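Pirkorley puzzle library opens its doors

Pirkorley has a puzzle library at last, and what a start it has had! The doors opened at 10am in the old Billix shoe shop on Gidey Street, and by lunchtime 225 people had signed up as members.

The shelves hold 508 puzzles and games, nearly all of them given by local families. There are jigsaws of up to 2,000 pieces, wooden brain-teasers, shape sorters for toddlers and a whole wall of board games, including a few that went out of print years ago.

"I had people hugging me over a jigsaw of Terura harbour," said organiser Hamdia Assefa, who has been pushing for the library since last March. "One lady had been looking for that one since she was a girl."

Members can borrow two items at a time for three weeks, and it's free for under-16s. Missing pieces are forgiven (within reason).
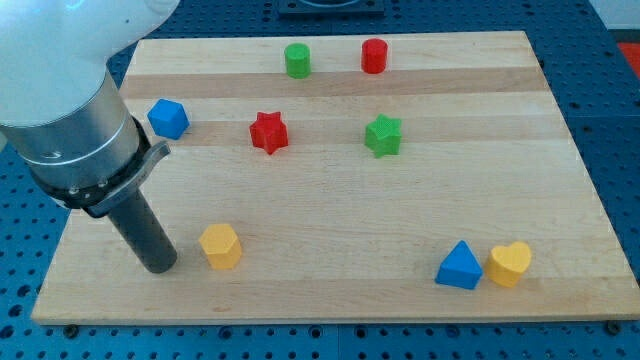 A yellow six-sided block on a light wooden board.

A swap morning is planned for next month, with tea, cake and a speed jigsaw contest for teams of four. Entry forms are at the front desk.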